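Search this site
Enter keywords
Go

Otton shape-sorter station
11th January
Print this page | E-mail this to a friend

If you've been trying to teach an arm to put things into holes, you'll know that the arm is the easy bit to buy. What you're short of is examples, lots of them, all recorded the same way and all labelled by someone who was still awake. I've been building the Otton station for that job, and after a winter of using it myself I'm happy enough to put it in the Wullix catalogue!

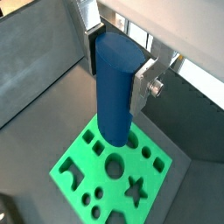 Joar Blomqvist
Product lead, Wullix

The Otton is a low grey enclosure with a bright green shape-sorter board inside, plus the recording software and a mount for a small camera at the wrist. You bring your own arm and two-fingered gripper. An operator drives the arm by hand control, takes a piece over to the board and tries to get it into its hole, and the software saves the wrist view, the joint positions and the finger opening together. When the try is over you press one pedal for a good one and the other for a miss (please keep the misses, I'll come back to them).

I chose a shape sorter after a lot of messing about with cups and pegs. There's a big round hole, which most learners will get the hang of fairly quickly, and then there are stars and little round holes and arches, which they won't. So you've got easy and hard work on one board and you don't have to change the set-up halfway through the morning. The board isn't fixed down either. Turn it a bit between tries, shove it towards a wall, leave it at a silly angle – the learner needs to see all of that, or it'll just memorise where the hole was last time.

The wrist camera takes some getting used to. A tall piece hanging from the fingers covers a good part of the board just when you'd most like to see it, and my first batch was full of drops made more or less by guesswork. I now ask people to stop for a moment above the board with the piece upright, then come down slowly. That little wait gives the learner a clear view of the piece and the holes round it before the last move. Skarphéðinn Hallgrímsson, who does our training runs, spotted the difference before I'd told him I'd changed anything, so I was rather pleased with myself.
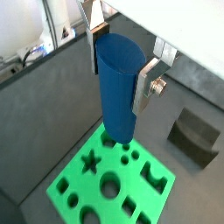 Now, those misses. My first thought was to bin the lot, and for a while I did. Then we trained one learner with them and one without, and the one that had seen a piece catch on the rim and get lifted off again was much better at getting itself out of trouble. The software marks them separately, so you can leave them out if you'd like to.

How many tries do you need? For one piece and one hole I'd begin with 200 and see how you get on. For the full board I'd want 1000, shared between three operators at least, as everybody has their own way of coming in and you don't want a robot that only moves like me. We work in sets of 25 and then have a break. My hands get lazy after that and it does show in the recordings.

Files come out in plain folders, one per try, and there's a converter for Ramasamy if that's what you train with. The Amus one is nearly there and should be out in February. It'll be a free update for anyone who already has a station.

A few things people ask me. Yes, you can buy the board by itself. Yes, the walls come off, though I'd leave them on as they stop dropped pieces rolling under the bench. No, I don't supply lamps, but do have a look at your light before you start – a bright window can wash out anything pale in the wrist view, and it changes all day long.

Spare pieces and boards are on the parts page, and you can write to me through the contact form if you're not sure your gripper opens wide enough. Send me the widest opening and the finger length and I'll check it against the biggest piece in the set.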